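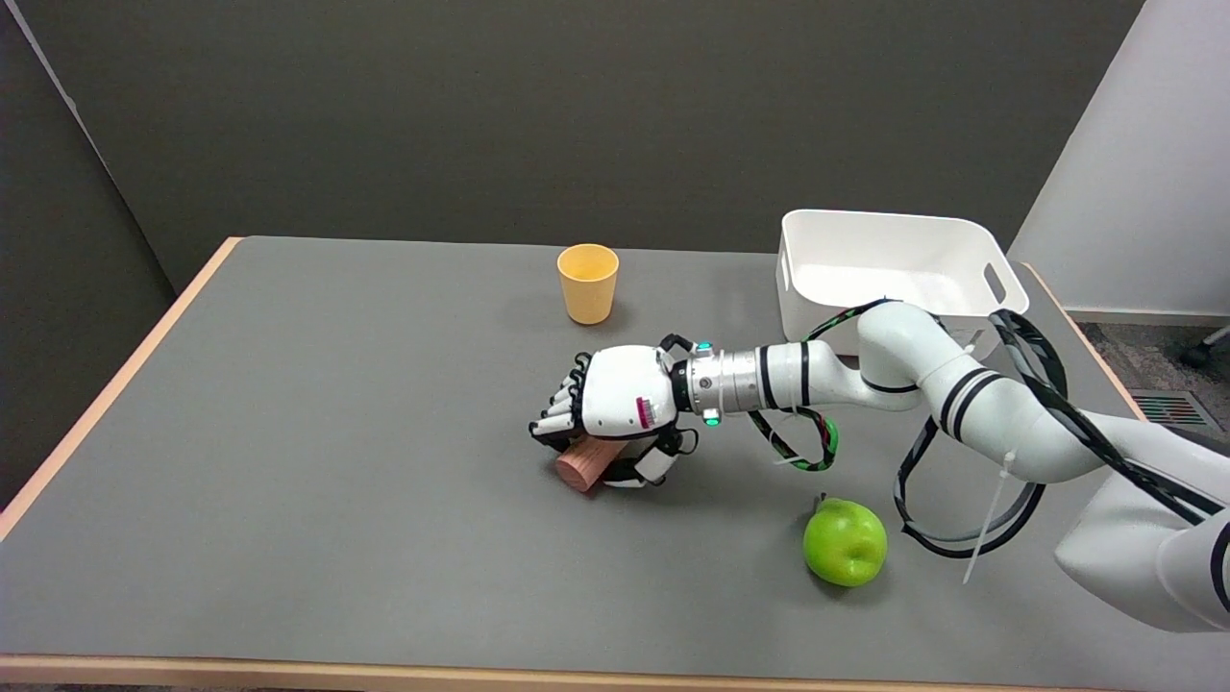

One comment on our draft asked why a hand that loses its command signal should keep squeezing at all, when opening would seem the safer choice. The comment changed the direction of this report. The first draft treated the fault as a wiring problem only. This version covers the wiring and also the behavior of the hand controller after the signal is gone.

# Project Vellura: Loss of Hand Commands During Tabletop Sorting

## 1. Background

Vellura is a pick-and-place project carried out in the Himby lab. The arm picks up small objects and moves them to a storage bin. Arm motion is planned by our own code. Finger positions are sent separately to an Undero hand controller over a serial line that runs along the outside of the arm.

The two paths are independent. The arm can therefore keep moving when the hand has stopped listening, and our code had no check for that case.

## 2. The fault

In the first series of 40 trials the hand stopped responding in two of them. Both times the fingers had closed on the cylinder and the open command had no effect. The arm finished its planned path, lowered the closed hand over the bin and pressed the knuckles against the rim. The operator used the emergency stop. There was no injury. The bin was pushed back and one finger joint needed to be re-zeroed.

The controller log showed no error at the time of the stop. It showed a gap in received packets, and after the gap the last finger target was still active. The controller's watchdog was set to 1,250 ms, with the action on timeout set to "hold." We had not changed either value from the file we were given at the start of the semester.

## 3. Finding the cause

We first suspected the power supply and swapped it for a Bellini bench unit. The packet gaps continued.
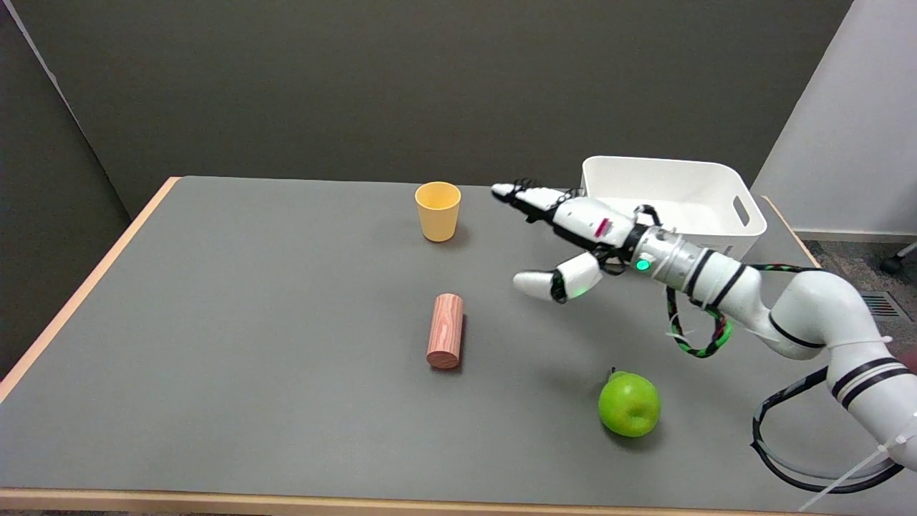

The serial line was tested next, with the arm held still and then with the wrist joint rotated slowly through its range. No packets were lost at rest. Gaps appeared only near the end of wrist travel, on the side used for reaching across the table. Cable routing on this arm leaves little to guide the line: a green-and-black bundle hangs in a loop below the wrist, and the zip ties hold cables to the lower arm segment, so slack near the hand is free to shift. Flexing the connector by hand at the same wrist angle gave the same gaps. We concluded that the connector was being loaded sideways as the bundle twisted.

We did not open the connector. Whether the contact itself is worn is unknown.

## 4. Changes made

- Added strain relief beside the hand connector and reduced wrist travel in the planner.
- Added a heartbeat from the hand controller to the arm code. A missed heartbeat now stops the arm.
- Left the timeout action on "hold," but added a manual release command on a second line.
- Added a finger position check before any downward move over the bin.

On the question raised in the comment, we considered setting the timeout action to "open." With light objects over a table that would be acceptable. With the arm moving at full speed it would throw the object, and the same controller file is used by another group for heavier parts. Holding the grip and stopping the arm together was judged the better default for a shared setup.

## 5. Retest

A further 20 trials were run with the same types of objects. No packet gaps were logged. This is a short series and the original fault was rare, so the result supports the repair but does not prove it. The heartbeat stop was tested separately by unplugging the line during slow motion – the arm stopped each time and the fingers stayed where they were.

## 6. Open items

The emergency stop cuts arm power but leaves the hand powered. The lab's written procedure does not mention this. A draft correction has been added to the setup folder, along with the new wrist limits and the log files from both faults.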